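Iser backstrap loom kit, 10-inch weaving width
Reviewed by Zoila Urrego, 19 February 2023

I teach a small beginners' group and wanted a loom that packs flat. The Iser kit comes with the end bars, a shed rod, a batten, string heddles and enough cotton for one narrow band. The strap is woven, with leather ends.

The bars are smooth and straight. I ran my palm over all of them and found one rough spot, on the shed rod, which sanded out quickly. The batten is the best part of the kit – heavy enough to beat wool firmly, with an edge that doesn't catch. 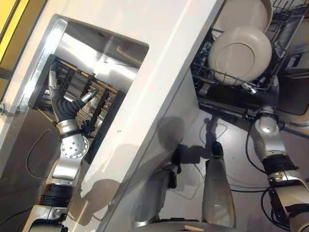 The heddle string is less good. It is slick, and the knots slipped until I replaced it with plain crochet cotton. Rajkumari Upadhyay, who has the wider Iser loom, did the same with hers.

Warping instructions run to 4 pages and are clear up to the point where you pick up the alternate threads. The drawing there shows the cross the wrong way around. If you have warped before, you will spot it. A first-time weaver may lose an evening.

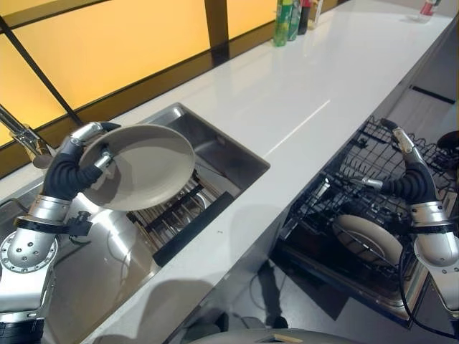 I wove two bands, one in the supplied cotton and one in a tightly spun wool. Both kept an even width after the first few inches. The strap dug in a little at the hips, so I now fold a towel behind it.

Good value for the batten and bars. Buy your own heddle string.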